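Zhuravel packing set

README

Zhuravel is a set of 1,546 short written records about packing clothes into bags, boxes and suitcases at home. Each record covers one container, from the first garment laid out to the point where the person packing called it done. The records were collected for a small study of how people fold and stack things when nobody has told them how.

Contents

records.csv has one row per container
garments.csv has one row per garment, linked by record number
notes.txt has free remarks from the packers, lightly corrected for spelling
photos/ holds stills for some of the records

Of the records, 900 are for soft bags (totes, shoppers, holdalls) and 600 are for cardboard boxes. The remaining 46 are for suitcases, a number too small to say much with.

Container types

A tote is any open bag with two handles and no full-length zip. A snap button does not change the type. Plastic carrier bags have their own code, because they sag and the clothes in them seldom stay folded. Boxes are recorded with flaps open or flaps closed. Suitcases are recorded as standing or lying, and anything resting on top of one is entered in the "other" column and not as contents.

Fill level

Level 1 is clothes well below the rim, level 2 is level with the rim, and level 3 is clothes showing above it. For a level 3 bag, the top garment is entered first by colour and pattern, then whatever can be made out under it. A red-and-white striped top over something darker red is entered as "striped, red/white" and "plain, dark red". Anything further down is left blank unless the packer listed it.

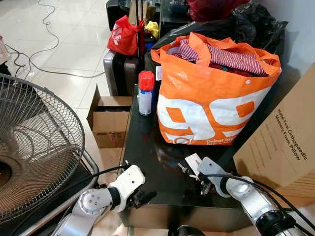

Loretta Park wrote in to ask why the handles are not recorded, as she always tucks hers in before adding the last layer and finds the folds hold better. It is a fair point and there is a handles column from July onwards, with the values up, down and tucked. Earlier rows have it empty.

Known problems

Garment colours were entered by three people and "dark red" and "maroon" overlap. Treat them as one. In 100 of the box records the fill level was entered after the flaps had been closed, so it comes from the packer's memory. These rows have a 1 in the "late" column.

Corrections

Send them to Ismail Abdelaziz with the record number in the subject line. Please do not renumber rows in your own copy before sending.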